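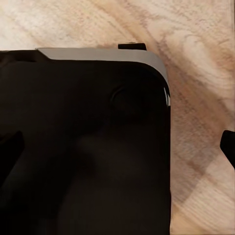
Kapitel 4: Eine eigene Zitatsammlung anlegen und teilen

Schön, dass du bis hierher gekommen bist! Dein Konto in Zunico steht, die Sprache ist eingestellt, jetzt kommt der Teil, auf den sich die meisten freuen: die erste eigene Sammlung. Ob Sprüche für die Hochzeitskarte der Schwester, Trostworte oder die besten Sätze aus deinen Lieblingsromanen – alles landet an einem Ort und lässt sich später mit zwei Klicks wiederfinden.

4.1 Neue Sammlung erstellen

1. Öffne im linken Menü den Punkt »Sammlungen« und wähle »Neu«.
2. Gib einen Titel ein. Erlaubt sind bis zu 90 Zeichen, Umlaute und Satzzeichen eingeschlossen.
3. Wähle eine Grundstimmung (heiter, zärtlich, nachdenklich, festlich). Du kannst sie jederzeit ändern.
4. Lege fest, wer mitlesen darf: nur du, eingeladene Personen oder alle.
5. Klicke auf »Anlegen«. Die leere Sammlung öffnet sich sofort.

Hinweis: Zwei Sammlungen dürfen denselben Titel tragen. In der Übersicht steht dann das Anlegedatum dahinter.

4.2 Zitate eintragen

1. Klicke auf das Pluszeichen oben rechts.
2. Tippe den Wortlaut in das große Feld. Anführungszeichen setzt Zunico selbst, bitte nicht doppelt eingeben!
3. Trage darunter ein, von wem der Satz stammt. Bei unbekannter Herkunft lässt du das Feld leer; in der Karte steht später »Verfasser unbekannt«.
4. Ergänze die Quelle (Buch, Brief, Rede, Lied) und, falls bekannt, die Seite.
5. Vergib Schlagwörter. Pro Zitat sind 20 möglich, und es lohnt sich wirklich, ein paar mehr zu nehmen: Wer einen Satz über Abschied auch unter »Freundschaft« ablegt, findet ihn viel öfter wieder.
6. Speichern.

Achtung: Wird das Fenster vor dem Speichern geschlossen, geht der Text verloren. Längere Passagen am besten erst in einem Textprogramm schreiben und dann hineinkopieren.

4.3 Eine vorhandene Liste importieren

Du hast schon eine Datei voller Sprüche? Wunderbar, die muss keiner abtippen.

1. Speichere die Liste als reine Textdatei, ein Zitat pro Zeile.
2. Trenne Wortlaut und Verfasser durch einen senkrechten Strich.
3. Wähle »Sammlungen«, dann »Import«, und zieh die Datei in das Feld.
4. Prüfe die Vorschau. Zeilen ohne Trennstrich sind gelb hinterlegt und werden ohne Verfasser übernommen.
5. Bestätige mit »Übernehmen«.

Die größte Liste, die wir bisher am Stück eingelesen haben, kam von Danica Begović und umfasste 3513 Zeilen. Der Import lief in einem Rutsch durch! Doppelte Einträge erkennt das Programm am Wortlaut und fragt, welche Fassung bleiben soll. In Danicas Liste waren es 227, meistens Liebessprüche mit anderem Komma.

Hinweis: Sonderzeichen kommen nur dann richtig an, wenn die Datei in UTF-8 gespeichert wurde. Steht in der Vorschau statt eines ü ein Fragezeichen, brich ab und speichere die Datei neu.
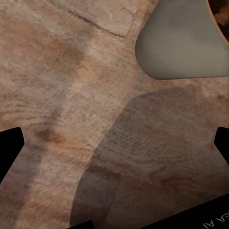 Tumden, im Mai

Mit der aktuellen Fassung sind die Spruchkarten dazugekommen. Morven Lindsay hat die Vorlagen gezeichnet, und wir sind ganz verliebt in das Ergebnis (besonders in die schmale Karte für kurze Sätze).

4.4 Eine Spruchkarte gestalten

1. Öffne das gewünschte Zitat und klicke auf »Als Karte«.
2. Wähle eine Vorlage. Für lange Texte eignet sich »Cruickshank«, für Einzeiler »Ovo«.
3. Stelle Schriftgröße und Zeilenabstand ein. Die Karte passt sich beim Ziehen des Reglers mit an.
4. Entscheide, ob der Verfasser unter dem Text oder auf der Rückseite stehen soll.
5. Speichere die Karte als Bild oder schicke sie direkt an den Drucker.

Achtung: Beim Drucken die Option »An Seite anpassen« ausschalten, sonst stimmt der Rand nicht mehr.

4.5 Sammlung teilen

1. Öffne die Sammlung und wähle »Teilen«.
2. Gib die E-Mail-Adresse ein oder kopiere den Link.
3. Wähle »Lesen« oder »Mitschreiben«.

Wer mitschreiben darf, kann Zitate ergänzen und Schlagwörter ändern, aber nichts löschen. Das Löschen bleibt bei der Person, die die Sammlung angelegt hat. Für Familienfeste ist das herrlich praktisch, alle werfen ihre Lieblingssätze hinein und eine Person sortiert am Ende.

Hinweis zum Urheberrecht: Kurze Zitate mit Quellenangabe sind in vielen Fällen erlaubt, ganze Liedtexte oder Gedichte lebender Autorinnen und Autoren in der Regel nicht. Stelle solche Sammlungen bitte auf »nur ich«.

4.6 Wenn etwas hakt

Die Karte bleibt leer: Das Zitat wurde noch nicht gespeichert. Zurück zu 4.2, Schritt 6.
Der Link führt ins Leere: Die Sammlung steht auf »nur ich«. Sichtbarkeit ändern, Link neu kopieren.
Ein Schlagwort fehlt in der Suche: Die Liste wird jede Nacht um 3 Uhr neu aufgebaut, am nächsten Morgen ist es da.

Texte dieses Kapitels: Mhairi Haldane und Shona Baxter. Weiter mit Kapitel 5, Tageszitat und Erinnerungen.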